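Equipment notes: two-arm tabletop cell, second look
Prepared by Natalina Monti for the Fekotcombe packing room. Wednesday, October 28, 2026

## What Satov is selling

The Satov package is a pair of white arms on one table, a two-finger gripper on each, and a controller box that sits underneath. The sales sheet calls it "ready for mixed goods." I have read that phrase on four other sheets this year and bought none of them.

What you get in the base price:

- two arms with stands
- two grippers, plain fingers
- controller and cabling
- 8 hours of setup help, by video call

What you don't get: the table, spare fingers, any kind of guard, or a person on site. Kamolrat quotes those separately and their list is longer than Satov's. Ask both firms for one combined price before you compare anything.

## The work we care about

Our goods are small, light and badly behaved. Printed cartons, bottles, things in drawers. A carton standing on its narrow end is a fair test for a gripper, and it's the one I'd hold a seller to. Drawers are the other. 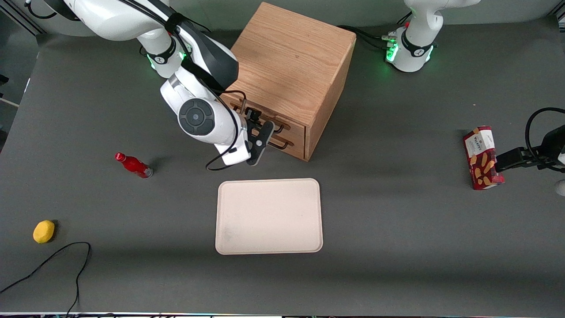
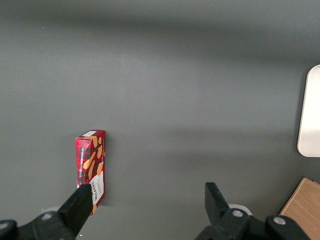 ## Points to press the seller on

1. **Finger width.** Plain black fingers are fine on a shortbread box. Ask what happens with a soft bag, and ask to see it done with your bag.
2. **Cables.** They loop outside the arm at the wrist. Damian Wysocka wants to know the price of a replacement and how long the arm is down while you fit it. So do I. The sheet says nothing.
3. **Reach.** The drawing shows both arms covering the whole table. It doesn't say what load they carry at full stretch, and that's the number that matters.
4. **Wrist cameras.** Listed as "supported," meaning you pay for them. Get the mount, the cable and the software on the same quote.
5. **Glossy packs.** Shiny print and room lighting can give a camera trouble. Run the trial under your own lights.

## Money

Budget for the table and guarding first, then see what's left. Nuanchan Yensuk put our trial at 23 working days, and I think that's short. Satov's own plan assumes 200 picks a day from the first morning – I'd like to meet the crew that managed it.

Rental through Wotirley is possible with a minimum term of 4 months. Fingers and cables count as wear items under their terms, so you pay for those whether you rent or buy. Read the return clause too. It asks for original packaging, and the crates are big.

## Where I stand

I wouldn't sign yet. The arms look decent and the grippers are simple enough for us to service ourselves, but a demo table with a handful of items on it is a long way from a shift. Sunee Duangkaew has asked Satov for a loan unit in April. If they say yes, we test with our own cartons, including the crushed ones.

Questions about the quotes go to Ketsara Hemmin. She has the full price list and the older one, and the two don't match on spare fingers.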